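Gusta Tabletop Kit, club edition
Trollstead Education / Student Robotics / Kits

The Gusta kit covers one season of the Westirton object-sorting challenge for a student team. It contains the task cards, a set of small target pieces, floor tape and a printed rule book. Controller and battery are sold separately.

Setup needs one folding table and a power strip within cable reach. Square tables are preferred. Lock the legs before the first run and keep cables clear of the feet.
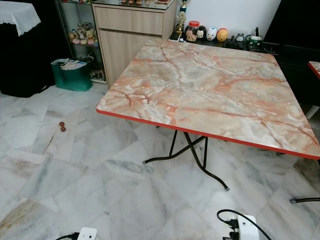 Folding table with marble-pattern top and red edge band; power strip on the floor.

Patterned tops are allowed under the club rules. Teams using vision should calibrate on the surface they will compete on. Glossy tops may need a lower exposure setting.

Task cards: 51
Target pieces: 99
Team size: up to 9
Log memory: 2000 entries
Compatible controllers: Foley A, Foley B

Orders for the November round ship with the revised rule book. Replacement target pieces are listed under Spares.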